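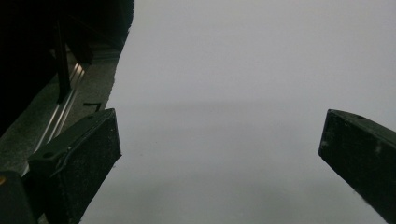
Grey, then! After two winters of dithering, a drawer full of sample pots and one very long argument about whether "stone" is a colour or a threat, the back room is going to be grey, and I'm so pleased I could sing.

A bit of background for anyone new. The back room is the one off the kitchen that we've called the study, the box room, the sewing room and (for one bleak January) the place where the tumble dryer lives. It has a north window, a sloping bit of ceiling over the door and a floor that leans towards the garden. When we moved in it was the yellow of old piano keys. I painted it green over a bank holiday, hated it by teatime and then lived with it for years out of stubbornness.

What changed my mind was a trip to see my friend Radka Stoyanova in her new flat. She has a long cupboard door in her hallway, painted a pale cool grey with a hint of blue in it, and I stood in front of it with my coat still on, asking questions. She'd used a paint called Lurine, from a little shop near her, and she had half a tin left. Reader, I carried it home on the train between my feet.

A pale grey is such a good thing to live with. It does something different every hour! Early on, with the lamp lit, it goes soft and warm like the inside of a shell. By lunch it's cool and clean and you notice the blue. Then the light drops and the lower part of the wall goes dim while the top holds on, and you get this slow fade down towards the skirting that no paint chart could ever show you. I tested it on a big sheet of lining paper first and moved it from wall to wall for a week. I can't recommend this enough. A little square dabbed straight on the plaster tells you nothing, especially when it's sitting on a loud green.

Now, the preparation, which I usually skimp on and this time did properly. I emptied the room, all of it, down to the curtain hooks. Everything went into the hall and for four days we climbed over it to get to the stairs. I washed the walls with sugar soap, filled the cracks, let the filler dry overnight and sanded it back with a block. There was a dent by the window that needed three goes. I also found a row of old picture hooks under the green, each one painted over twice, and got them out with pliers and some language.

Then two coats of white to kill the green, then the Lurine. Radka's half tin did one wall and a bit, so I rang the shop and had more mixed. It came in a bag with a stirring stick and a handwritten note saying to box the tins together, meaning pour old and new into one bucket and stir so you don't get a join where one tin stops. I'd already used up the old one, of course. I started the new tin at a corner instead and you'd have to be very unkind to spot it.

The total, for those who like to know these things (I always do!): £69 for paint, £30 for filler, rollers, tape and sugar soap. I already had the brushes. The dust sheets were old curtains.

The only thing that's still bothering me is the desk. I'd planned to keep the pine one, but pine against that grey looks terribly orange, a thing I had somehow never noticed in all our years together. My neighbour Kidus Asfaw, who has a much better eye than me, came round to look and said to paint the top the same grey as the walls and let it disappear. I wasn't sure. Then I held the lining paper over it and he was right, it goes quiet straight away and the window becomes the thing you look at. So that's the next job. I'm going to sand it right back, prime it and put on several thin coats with a foam roller, and I want it as smooth as I can possibly get it. If anyone has a favourite hard-wearing varnish that doesn't yellow, please tell me. I tried one on an offcut and it turned the colour of weak tea.

The desk is 181 cm long, so it's staying exactly where it is while I do this. It came in through the window and I have no intention of finding out how it leaves.

After that it's the fun part. I've got my eye on a Nernura lamp with a bendy neck, and there's a Toltska wool rug in rust and cream that I keep visiting online like an old friend. Shelves will go on the short wall, though only two, because I know what I'm like with shelves. The sewing machine gets the corner with the socket. And I'd love one proper chair, something deep enough to read in with my feet tucked up.

A few of you asked after the last post whether grey would be cold in a north room. I worried about it as well! So far, no. The floorboards are warm and brown and so is the door, and they seem to do enough. I've put a cream blind up and that's helped too. Come the darkest weeks I may change my tune, and if I do I'll put a great big mustard cushion in there and report back.

Right, the primer says four hours between coats and I've got the sanding to finish before supper.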